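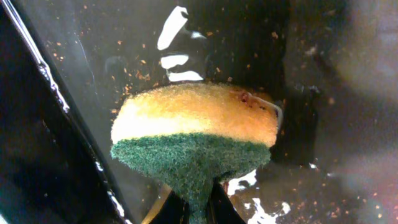
4.2 Home advantage and travel distance

Figure 3. Two-layer sponge, yellow foam over a dark green scouring pad.

We coded 174 regular-season games from the Trondham league and sorted them by how far the visiting team had traveled. Home teams won 96 of them. Kuruc found a stronger home effect in his study of the Sketum division, but he left out games played on short rest, and we kept them in.

Visitors who arrived the night before did no better than those who came by bus on game day. Rest mattered more. Teams with a full week between games allowed fewer points in the second half — most clearly in the fourth quarter — and they also committed fewer penalties on third down. The gap narrowed after December, when several clubs had already rested their starters.

Games at Danko were coded separately. Both teams there share the stadium, so neither one travels, and the home label only decides who uses the larger locker room. Removing these games did not change the direction of any result.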